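Herkville practice shop: progress report to the Ghumman fund
Prepared by Pao-chu Chien, Covcombe

1. Produce stand
Of the 1482 pounds granted for fittings, the stand took the largest share. Prasard sold it to us as a way to make shopping practice feel real. I remain unconvinced that the wood finish was worth the extra, but the four compartments do separate the stock well enough. Beans and the small yellow produce have one each. Tomatoes and peppers share with the sweet potatoes, and I would like a divider there before anyone claims learners can sort by type. Carrots and cucumbers have the same problem.

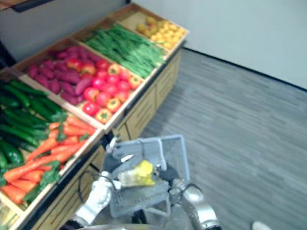
2. Table and packaged goods
The round table was meant to be the packing point. It is too small for that. One clear bin fills much of the right half of the top and its front edge hangs slightly over the side, so two people packing together is not realistic. The plan promised 60 learners by April and we have had 30, and I doubt a bigger table alone would close the gap.

Packaged goods are kept by the wall in a light wooden tray on the black metal shelving. The yellow packets are in two rows, which is tidy. Things still get left on the floor - there was a small gold-coloured square under the table on Wednesday - and I have asked for a sweep at the end of each session.

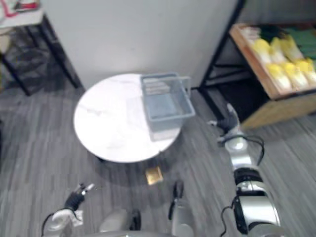 3. Spending still to agree
Prasard has quoted for a second stand. I suggest we refuse until sessions last the full 60 minutes in the plan. A larger table should come first.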